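The Wrong Fight Over Food Containers

Istwood wants to ban plastic food containers in its school cafeterias starting in February. I think the proposal is a mistake, and I say that as someone who carries a cloth bag to the store.

The draft runs 15 pages. Most of it is about chemicals leaching into lunches, and very little is about dishwashing, breakage or cost. Glass is heavy and it breaks. Paper bowls need a lining to hold soup, and the lining is often plastic too. A district that serves 2000 lunches a day will feel those differences by the second week.

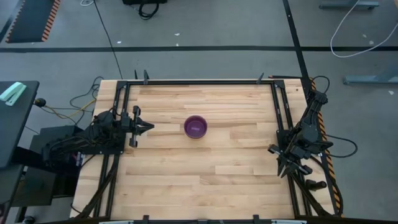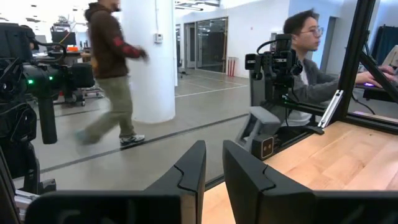
A butcher-block tabletop, in both pictures.

The public letters on the draft are no better. I read all 153 of them. Many say "toxic" and never name a substance or an amount. Dose matters. Table salt will hurt you if you eat enough of it, and we still put it in bread.

If the district has a real worry, it should test the containers it already owns, publish the results, and throw out any that fail. Old scratched ones can go first. That would cost less than replacing everything, and parents would have something to read besides slogans.

Gadisa Tilahun
19 November 2018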